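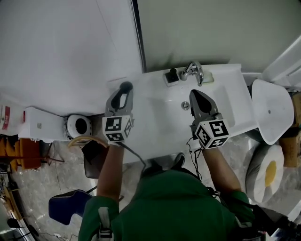 Attachment 1: operator at basin, both hand-held grippers in use, head camera view.

Ticket: wet-area demonstrations, cable routing and marker visibility
Project: Natton
Site: Erkcombe
Opened: 9 May 2026
Status: closed, rule change accepted
Severity: 2

Reported problem
Pose tracking on the right gripper drops out during basin tasks. The log shows 14 dropouts in one session of 130 demonstrations. The left gripper logged none. The site asked whether the demonstrations can be kept and whether the present handling rules allow work over a sink at all.

Setup
Two hand-held grippers, one per hand, each with a marker cube near the base. Head camera looking down. Cable from the left gripper runs across the front edge of the sink toward the operator's chest. Thin wires hang below the right marker cube and past the forearm. Gripper firmware is the February release on both units.

Checks
1. Swapped left and right grippers. Dropouts stayed on the right-hand side. Gripper hardware ruled out.
2. Cleaned the cube faces with a dry cloth and repeated the task. No change.
3. Lowered the room light by one step. Dropouts fell slightly. Glare off the basin is a factor but does not explain the full count.
4. Replayed the log against the head camera video. In most dropouts the operator had rolled the right wrist outward and the loose wires crossed a cube face. Tracking came back when the wrist turned in again.
5. Taped the wires flat along the underside of the forearm. Ran the same task again. No dropouts.

Cause
Loose wiring covering marker faces at certain wrist angles. Secondary: reflection from the glazed surface.

Rule review
The Rizvi handling sheet, section 4, says cables must be "kept clear of the work." It gives no routing and does not mention markers. It also has no entry for sinks. Both gaps were sent to Zuretti, who maintain the sheet. Wording accepted for the next issue:

- Wires and cables are secured to the forearm or sleeve before recording starts. No free loop below the wrist.
- At least 2 faces of each marker cube stay visible to the head camera through the full range of the task. Operator rolls both wrists through the range before the first take.
- At a sink, the faucet stays off and the bowl is wiped dry before the grippers are brought over it. The grippers are not rated for water.
- No cable rests on the rim of a basin.
- Floor space where the operator stands and turns is clear. Items beside the basin are moved if a foot or strap can catch them.

Data
Demonstrations with a dropout shorter than the smoothing window are kept and flagged. The other affected ones are rejected. Do not fill long gaps by interpolation, as jaw position near the drain cannot be recovered that way.

Open item
Matte tape on the basin rim was suggested for the glare. Not tested. Moved to a separate ticket under Natton.

Closed by site support, Erkcombe. Reopen if dropouts return with the wires secured, and attach the log and head camera video.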